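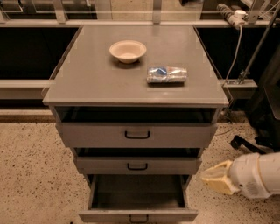

Paper bowl and crushed can on a grey drawer cabinet

The Zoltlow Ballot: a party game of hopeless candidates
Published by Bouvier
Designed by Inès Baudry and Abelardo Cáceres
Drawings by Čestmír Šimek

Zoltlow has been electing the wrong mayor every year since 1754, and now it's your turn to stand! Each player leads a party with a truly dreadful manifesto (free fog for pensioners, a navy for a town with no sea) and has 15 minutes to talk the rest of the table into voting for it. Lying is allowed. So is changing sides in the middle of a speech, as long as you hand over your rosette first.

We've played this one an awful lot and the debate round still gets us every time. You draw a heckle card, you shout it, and the poor soul on their feet has to work it into their next promise. Capucine Rolland's heckles are the rudest, and she wrote most of the "Late Swing" deck too, where a scandal you thought you'd buried comes back with a newspaper column of its own.

New in this edition: coalition cards, a bigger pad of ballot papers, and a rewritten rule for tied votes (the old one caused rows, sorry). The recount rule stays exactly as it was.

In the box
Manifesto, heckle and scandal cards
Rosettes
Ballot pad and pencils
Folding map of Zoltlow
Rule book

Players: 3 or more
Age: teens and up, there's some swearing
First print run: 700 copies
Orders open: January 12, 2020

Owners of the December edition can get the coalition cards separately. Write to Romain Roussel at the Bouvier shop and tell him which box you have.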